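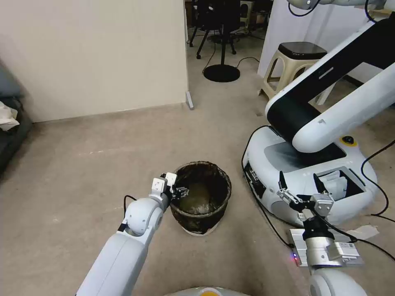 Flurina Mayrhofer asked whether the new collection schedule means that liners will still be changed on every floor each evening, or only where a bin has been used. The answer is that each floor will keep its evening round through the end of November. After that, the round will depend on the results of the waste review, which are set out in this item.

Waste and Recycling at the Plollville Offices: Changes From 1st November

The Facilities Office has completed its review of how waste is collected in the three Plollville buildings, known as Undum House, Wirkine House and the Annex. The review was requested after the cost of mixed waste disposal rose for the second year in a row. A large share of what was sent away as mixed waste was paper, cardboard and drink containers that could have been recycled under the existing contract at a lower rate.

During the review period, staff in the three buildings sent 1,115 bags to mixed waste. The Facilities Office has set a target of reducing this number by 50 percent over the coming year. Departments will receive their own figures each quarter through their office managers. The figures are for information, and no charge will be passed on to any department.

The following arrangements now apply in all three buildings.

Paper and cardboard should be placed in the blue containers next to the printers. Large boxes should be flattened and left beside the container. Confidential papers must continue to go into the locked consoles, and the rules on the handling of personal records have not changed.

Bottles, cans and cartons should be emptied before they are placed in the green containers in the kitchens. Containers with liquid in them have been the most frequent reason for a load to be turned away at the sorting plant. A rejected load is billed at the full mixed waste rate, even when most of its contents are clean.

Food scraps may be placed in the brown containers in the kitchens at Undum House and Wirkine House. The Annex does not yet have a food collection, and staff there are asked to use the general waste container until one is in place.

Batteries, toner cartridges and light bulbs must not be placed in any bin. They should be taken to the reception desk in Undum House, where they are collected every 2 weeks.

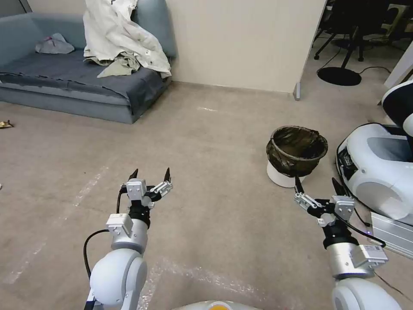

Carpeted floor, Plollville offices.

Small bins under and beside desks will remain in place for now. Several departments suggested removing them and relying on shared stations, as is done in a number of other organizations. The Facilities Office considered this with care. Staff with limited mobility told the review that a longer walk to a shared station would be a real difficulty, and the matter has been put off until a proper assessment has been made. Any department that wishes to give up its desk bins of its own accord may write to the Facilities Office to arrange it.

The cleaning contract has also been amended. Bravo, the contractor for all three buildings, will carry out floor care on a separate visit from the evening waste round. Carpets will be vacuumed in the early morning, before 8 a.m., and staff who start before that hour should expect some noise. Chairs and bags should be kept clear of walkways at the end of the working day. Spills should be reported to the front desk as soon as possible and should not be treated with household products, several of which have left lasting marks on the carpet in Wirkine House.
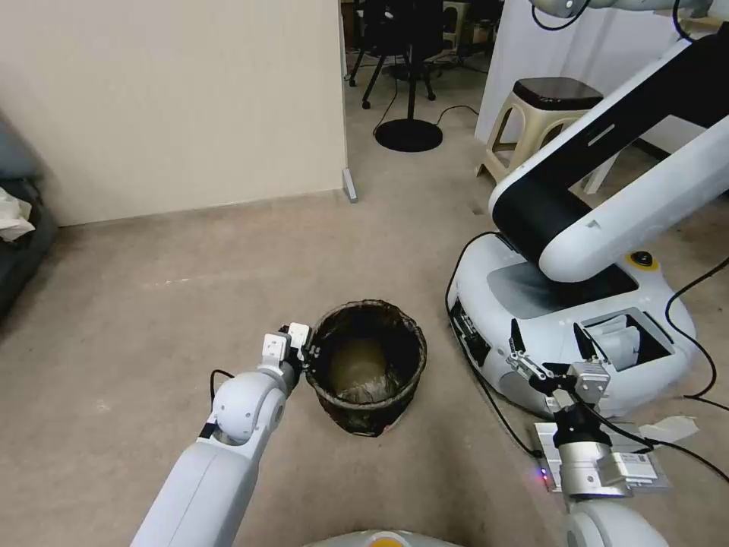 One reader wrote in to say that people in her corridor are willing to sort their waste but have watched the separate bags go into the same cart at night, and she wondered whether the effort is worth making. The Facilities Office has looked into this concern, which was raised by staff in all three buildings. The evening cart is divided by an inner panel, and the bags are weighed and recorded by type at the loading dock. The panel is hard to see from the corridor. Labels will be added to the outside of each cart during November, and the weight records may be viewed on request.

New posters listing what belongs in each container are being printed and will be put up in the kitchens and printer areas. Departments that need extra copies, or copies in large print, should contact the Facilities Office through the usual request form. Requests for additional containers should be made on the same form and signed by the head of the department.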